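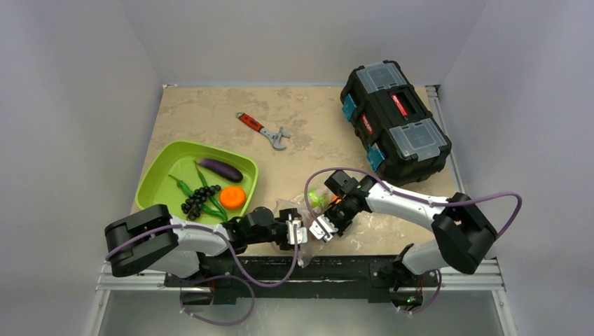
Can a Robot Put Away the Groceries Yet?

A few of you wrote in after the January issue wanting to know when you can stop bagging your own peppers, so I spent most of a morning at Jurlow's open house in Hallby finding out. The short answer is that you should keep your own two hands for now, but oh, it is closer than I expected!

The chore was toy produce, a plastic tray and a clear bag, and I could happily have watched it all day. A bag is a miserable thing for a machine. It folds, it slides, it is never the same shape twice (my own kitchen drawer will back me up on this), and somebody has to hold it while somebody else deals with the food.
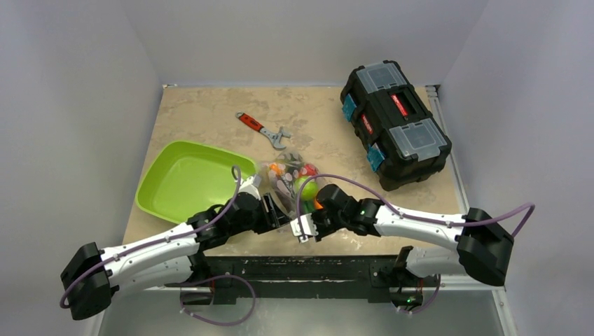 Two arms, one bag and an adjustable wrench at Jurlow.

The folks there told me they have logged 415 tries at the bagging job, and that a good one still takes over three minutes. I timed myself at home with real tangerines and I won't tell you my number, except that it was a lot smaller - and I was on the phone.

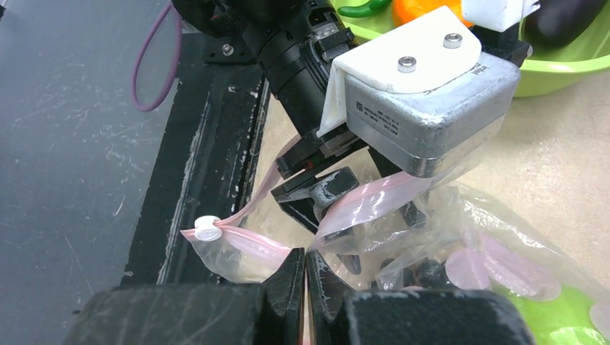 Zippers are their own headache. You and I pinch and slide without looking, going by feel, and feel is the part everybody in this business seems to be chasing. Brulletti makes fingertips meant to help with that, and Ghasemi is trying a softer hand altogether, so there are plenty of ideas going around.
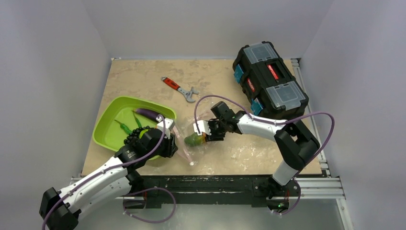

One reader, Ghasemi customer for five years, wrote back that the shop floor will get there well before the kitchen does, seeing as a shop can order the same bag every time and a family never will. I think that's fair. I'd still take one for the laundry.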